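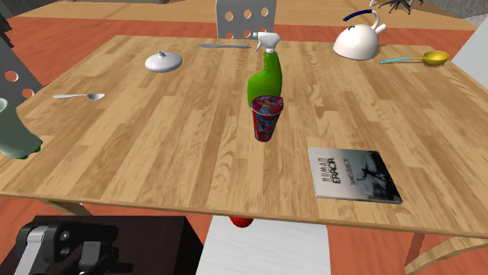 Burham extends household surface cleaner range with refill concentrate made at Landine

Burham, the maker of household cleaning products, will put a refill concentrate for its general surface cleaner on sale to trade buyers in March. The concentrate is supplied in a sealed sachet and is diluted with tap water in the spray bottle the customer already has. It will be made and filled at the company's Landine site.

One sachet makes a full bottle of cleaner at normal strength. The concentrate is a blend of non-ionic surfactants, a citrate water softener and a preservative, and carries a light citrus scent. It contains no bleach and no ammonia. The diluted product is suitable for sealed wood, glazed tile, painted metal and most plastics. It should not be used on waxed or oiled wood, unsealed stone or bare aluminium.

Sachets will be sold to retailers in shelf-ready cartons of 6, with 4 cartons to an outer case. The carton is uncoated board and can be recycled with paper. The sachet is a single-material film. Local rules on film collection vary, and the pack carries wording to that effect.

Otakar Machala, technical manager at Landine, said: "The cleaning performance of the diluted product matches our ready-to-use cleaner in our own soil removal tests. The main work was on the water softener. Customers in hard water areas were getting streaks with early samples, and we changed the citrate level twice before we were content with the result on dark glazed tile."

Mixing and storage

The user fills the bottle with cold water to the shoulder, adds the contents of the sachet, refits the trigger and turns the bottle over gently several times. Water goes in first to limit foaming. Hot water should not be used. Once mixed, the cleaner should be used within 2 months – the label has a space for writing the date. Unopened sachets should be stored upright in a dry cupboard, above freezing and out of the reach of children.

The concentrate is not compatible with bottles that have held bleach, descaler or any acid product. A bottle that has held Burham surface cleaner need only be rinsed. Any other bottle should be clean, empty and relabelled before use, and a peel-off label with the full safety text is included in each sachet pack for this purpose.

Trigger heads do wear. Burham advises replacing the trigger when it no longer primes after several strokes or when liquid gathers at the collar. Spare triggers will be listed separately under the trade name Hattar and fit all current Burham bottles.

Trial

The concentrate was tested in a home-use trial of 320 households. Each received two sachets, a bottle and a short diary sheet covering mixing, scent, streaking and use on kitchen and dining surfaces. The trial was run by Zivance, an independent product testing firm.

The most common complaint concerned the tear notch on the sachet, which several users found hard to start with wet hands. The notch has since been moved to the long edge and deepened. A smaller group asked for an unscented version. This is under review and no date has been set.

"The diary sheets were more useful to us than the scores," said Áine Fitzgerald, trial manager at Zivance. "People wrote down where they kept the bottle, what they wiped and what they did with the empty sachet. The instructions on the pack were redrafted from those notes."

Supply

Filling will take place on an existing line at Landine, which has been fitted with a new dosing head and a seal inspection unit. Ready-to-use bottles will remain in the range and their formula is unchanged. Order codes, case dimensions and pallet layouts are set out in the trade sheet, which is available on request.

Enda Hennessy, sales director, said: "Buyers can list the sachet beside the ready-to-use bottle or on its own. The carton fits a standard shelf tray, and there is no minimum order beyond one outer case."

Safety data sheets for the concentrate and the diluted cleaner will be issued with the first delivery and can be supplied earlier to accounts that need them for approval.

Notes for editors

Burham makes surface, glass and floor cleaners for home use.

Samples for review are available from the press office. Please state whether a bottle is needed.

Press contact: Gregor Gunn, Burham press office

Trade enquiries: Enda Hennessy, Burham sales office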